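Home Help Board > Decorating > Paint and colour

Is a £95 colour consultation worth it for one small back bedroom?

Lamisi Atinga
Posted 19th July

We moved in last December and the back bedroom is the one room still in the old magnolia. It faces north, has one window looking at next door's wall, and gets a bit of thin light in the morning and then very little. I want it pale green. My sister says pale green in a north room goes "hospital". The woman at the Agbenyega shop says pale green in a north room is "restful" and wants to sell me a home visit from Gernosach for £95, which you get back as a discount if you spend enough on their paint.

I am not convinced. As far as I can see somebody comes round, looks at the window, opens a fan of cards and tells me which of their own greens I should buy. The leaflet talks about undertones and light reflectance and says most people "choose with their eyes and regret with their hearts", and that put me right off. But I have also got a green wrong before (our old kitchen, which went the colour of pea soup at about four o'clock every afternoon) and I don't want to do it twice.

The one I keep coming back to is Gernosach Ivis, number 2613. On the card it is a soft light green. On their website it is nearly grey. In the tin on the shelf photo somebody put in a review it looks like mint ice cream. Which of those am I buying?

Other things in the room, if it matters: a white Vostby wardrobe that is staying, oak-coloured floor, a cream carpet runner that could go. The walls are old plaster with a few filled patches. The ceiling is white and I would like to leave it alone.

So, has anyone paid for one of these visits, and did it tell you anything you couldn't have worked out? And is there any truth in the business about north light and green?

Nkrumah Ayaaba

Paid for one two years ago, different firm. She was pleasant. She stayed under an hour, recommended three colours, and all three were from the expensive range. We used one of them and it is fine. Would we have picked it ourselves? Probably, it was on our list. Save your money and buy a decent roller.

Also don't trust any photo of paint on a website. Mine comes out blue on my phone and yellow on my wife's tablet.

Salamatu Bonsu

I used to work behind a paint counter, not at Gernosach or Agbenyega, so take this for what it is.

The money-back part of the offer deserves a careful read before anything else. The ones I used to see had a minimum spend that a single small bedroom never reached. Ask what it is, ask whether primer counts towards it, and ask whether you can use it in a sale. If the person at the till has to go and find out, I would take that as a bad sign.

On north light, there is something in it, though nowhere near as much as the leaflets make out. Light from that side is cooler, so a green that already leans blue will lean further, and that is where your sister gets her hospital from. A green with some yellow in it holds up better. It won't make the room warm, whatever anyone says. No paint does that. Your neighbour's wall will have more say than the compass: if it is red brick you will get a slight pinkish bounce on a good day, and if it is grey render you won't.

As for which Ivis you would be buying, the card is the nearest of the three. The website one has been through somebody's camera and then your screen, and so has the review. But the card is small, and small samples nearly always look quieter than four walls of the same thing. Each wall throws its colour on to the others. I would guess that is what happened to your kitchen. People say "it dried darker" and sometimes it did, but more often they had never seen that much of it at once.

What I would do with the £95 instead is spend a little of it on testers and keep the rest. It goes like this.

1. Pick no more than three greens. Ivis, one a shade yellower, one a shade greyer. If you have five or six on the go you will end up comparing them with each other and forget to look at the room.

2. Don't paint testers straight on to the magnolia. It is a yellowish cream and it will push every green you put next to it towards blue. Use lining paper or thick white card, two coats, and leave a white border all the way round. Make the pieces as big as the tester will stretch to.

3. Move them about. One by the window, one in the darkest corner, one flat against the side of the Vostby. White furniture is never quite the same white as the ceiling, and a pale green is very good at showing it up. Look in the morning, mid-afternoon, and at night with the lamp on. If you have a cold white bulb, change it before you blame the paint.

4. Look at the colour on something with corners as well as on the flat. A small box painted all over will do. Walls meet at corners, and one face next to another is the bit a card can't show you. You are after a light green that still reads as green where it turns away from the window.

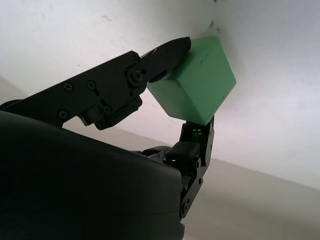
5. Leave it a few days. If you have stopped noticing the samples, that is a good sign. If one of them annoys you every time you walk in with the washing, drop it.

On quantities, I can't tell you without measurements, and I would be wary of any shop that could. Filled patches will drink the first coat. Prime those first or they will show as dull spots, and you will be back here in a fortnight asking if the paint is faulty.

One more thing about finish. You'll be told that the wipeable one is worth the extra. In a bedroom with old plaster I would go flat matt. Anything with a sheen will pick out each of those patches from the side, and with only one window you get all your light from the side.

Zuweira Amissah

I disagree with some of this. I had a consultation for a hallway and stairs and it did help, mainly because my husband and I could not agree and we both listened to a stranger. Is that worth £95? It was to us, but I wouldn't pretend she knew anything magic. She told us to leave the ceiling white and we did.

For one bedroom I wouldn't. Repainting it yourself if it goes wrong costs you a tin and a weekend.

I do think everybody overdoes the undertone talk. My spare room is north-facing and a perfectly ordinary mint and no visitor has ever asked me where the nurse is. Your sister has a picture in her head from some corridor in the seventies. If you like Ivis, put Ivis up.

Comments

Lamisi Atinga
Thank you all. I rang and asked about the minimum spend. It is £120 and primer doesn't count, so I would be buying paint for a room I haven't got. Not doing it. Next door's wall is grey render, unfortunately. I've got testers of Ivis and one yellower green drying on the back of some old wallpaper.

Salamatu Bonsu
What colour is the back of the wallpaper?

Lamisi Atinga
Sort of brownish. I take it that's no good.

Salamatu Bonsu
It'll do if you give it a coat of white first. Otherwise I wouldn't go by it, not with a pale colour.

Natália Moreira
Can I ask how old your tester of Ivis is? I had one from the back of a shelf and it didn't match the big tin at all. The shop said it was my light bulbs. I took both tins in and opened them on the counter and they were still different, so I'm not sure which light bulbs they meant.

Lamisi Atinga
No date on it that I can find. There's a batch number on the bottom, so I'll check that against the tin before I open anything.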